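Undora Midsummer Players — Minutes of the April meeting
April
Posted by the Secretary

Meeting opened at 7.30 pm in the upstairs room at Liller Hall. The minutes of the last meeting were agreed with one correction: the drum workshop was run by Amadi Dance, not by the school.

1. Money
The balance stands at £189 after paying for cloth and the hall deposit. The Ukow grant form has gone in and we should hear before rehearsals start. Agreed not to order the new banner until then.

2. Rehearsals
Singers will meet upstairs and dancers in the main hall. Both groups come together for the last three rehearsals. Parents have asked for an earlier finish for the youngest children — agreed, they may leave at the break. The song sheets still have the old second verse and need reprinting. 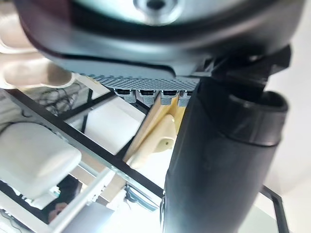 3. Poles and puppets
The carrying poles for the heron and the two fish need new handles before the procession. Last year's tape worked loose and several carriers complained of sore hands. Foam was suggested, but it makes the poles too thick for children. The grey strip in the photo has a fine diamond texture, and it was felt that a surface of that kind would give a better hold than smooth tape. The prop team will look for something similar and try it on one pole first. The heron's left wing also needs restitching.

4. Route
The procession will leave Liller Hall at 6 pm and go by the river path. The council has asked for five stewards and we have three so far. A notice will go up in the library.

5. Any other business
The costume cupboard is full. Anything unlabelled will go to Amadi Dance.

Meeting closed at 9.05 pm.

Recent items
Minutes of the March meeting
Ribbon dance: dates for beginners
Song sheets to download
Stewards wanted for the procession

Contact the Secretary | © Undora Midsummer Players | Back to top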